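Re: [chores-list] Can they do the washing up yet? (or anything)

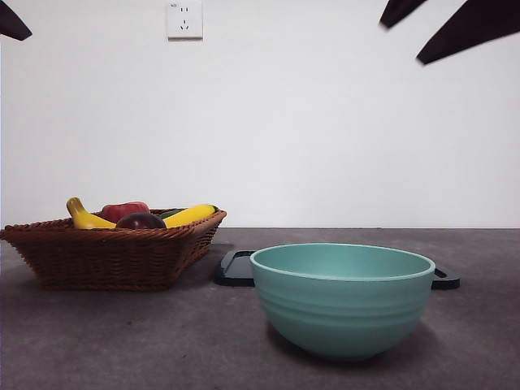

From: Lieselotte Sperling
To: chores-list
Date: October 2, 2025
Subject: Re: [chores-list] Can they do the washing up yet? (or anything)

Quick one before my train, sorry for the state of it.

Volker Grube wrote:
> I have now sat through three talks this year where someone tells me the
> home robot is two years off. It was two years off when I joined this list.
> My question is a simple one. Is there any job in my kitchen, one whole
> job, start to finish, that I could hand over on Monday and not think about
> again? Not a video. Not "with supervision". I run a canteen with 57 seats
> and I would pay proper money for something that puts the veg away. Hannelore
> tells me Grindton have one doing trays. Does it do trays, or does it do
> one tray?
>
> Volker

Volker, short answer no. Longer answer, sort of, depends what you call a job.

We've had the fruit task going at Rurkow since May. Basket on the left, bowl on a tray, move things from one to the other. Bananas, a red pepper, something round and dark, a bit of green behind. That's the whole job. A child of four would do it and then eat the banana.

What goes well: the single reach. Thing on top, nothing leaning on it, decent light. Last full run we did was 200 picks, and 175 ended up in the bowl with no help from us. Sounds great. Then work out what that means for your canteen, where you'd have a miss every few minutes and somebody has to walk over each time. You've not saved a person, you've given a person a more annoying job.

What goes badly, in no order:

- Anything underneath. If the green thing is wedged behind a banana it wants moving the banana first, and the planning for that is hit and miss. Sometimes it pulls the lot up together.

- Wicker. Fingers catch in the weave. Lutz says swap it for a plastic tub and the numbers go up, and yes they would, but people have baskets. I'm keeping the basket. We've had this argument allready.

- Bananas generally. Everybody picks a banana for the demo as it's bright yellow and easy to find. Then it's curved and it swings when held by one end, and if you squeeze you bruise it. Pepper is nicer. Round things roll if you come in a bit off centre.

- Putting down. I'd say this gets forgotten in the talks. Dropping from height into a ceramic bowl is fine for the count and no good for the round dark one. We count a drop as a success at the moment and I don't think we should, so treat the 175 as generous.

- Knowing when it's done. It will go back to an empty basket and have another look. And another.

On the trays. I rang Spyros about Grindton as he was there in person. It does trays, plural, but all the same tray, same stack, same place on the line. Different make of tray and they stop it and someone re-teaches. He reckons that's fine for them, they've got 500 identical ones and no plans to buy others. So that one is a real job, and it's doing it, and it's worth having. But it's a shop-floor job. Nothing moves unless they move it. Your kitchen isn't that and mine certainly isnt.

Which is my actual view, for what it's worth. Shop floor yes in bits, where you can fix the world to suit the machine. House, no, as the whole point of a house is that someone's moved the bowl. We shift ours a hand's width along the table between runs and the score drops, not to nothing, but enough that you'd notice. Used to be to nothing, so I'm not all gloom.

Hannelore asked off-list about the Liminance arm. Haven't had one in. Read the sheet, it's all about speed, and speed isn't what's stopping us. I'd rather something slow that noticed it had dropped a pepper. If anyone here has run one for longer than an afternoon please post, good or bad, and say what was in the basket and who laid it out. Half the results I get sent, the person who built it also arranged the fruit.

Volker, if you want something for Monday: dishwasher. Serious. Still the best kitchen robot going, and it works as we all agreed to load it for it. If you could get your supplier to send the veg in the same crate every week, one kind per crate, I'd give you a different answer. Brandes do something in that line I think, Lutz will know who to ring.

Next round we're doing tray as well as bowl, so it has to pick the bowl up and shift it, full. Expect breakages. Will post numbers with the drops counted seperately this time.

Train's in

Lieselotte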